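Section 4: Your first recording session at home

Welcome to the fun part! By now you have checked out a pair of hand-held grippers from the Nastness Robotics Club shelf and signed Gertraud's sheet. This section takes you from an empty memory card to a set of runs our Lengyel arm can learn from.

What you need
Two grippers, charged
One memory card per gripper
Snacks in packets, boxes, cups, whatever you have at home
A partner (younger brothers and sisters are great at this!)

1. Pick a surface with room to spread things out. Patterned fabric is welcome, and so are wrinkles.

2. Lay out your items with gaps between them. Mix soft wrappers with stiff containers.

3. Switch on both grippers and wait for the light to turn green.

4. Squeeze each handle all the way 6 times. The blue pads should close evenly.

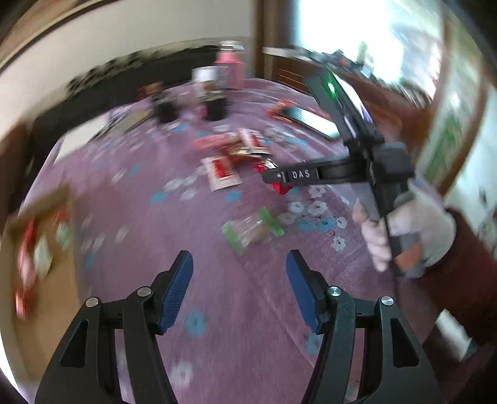
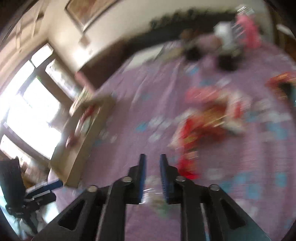 5. Press record, hold still for four seconds, then begin.

6. Pick up one item, move it, and let go completely before you reach for the next. Slow hands make beautiful data!

7. Stop the recording, shuffle everything, and go again. Our team goal for the season is 100 good runs per member, and Rahel already has more than that.

Note: Dropped a packet? Keep going. Urs sorts the runs later and loves a good recovery.

Caution: Keep fingers and loose sleeves away from the linkage while the gripper is closing. It pinches.

Caution: Never pull the card while the light is blinking. You will lose the whole session.

8. Copy your files into the Brostska folder under your own name. If the upload stalls, restart it once, then write to Hubert.

Got all that? Go on to Section 5, where your runs meet the real arm.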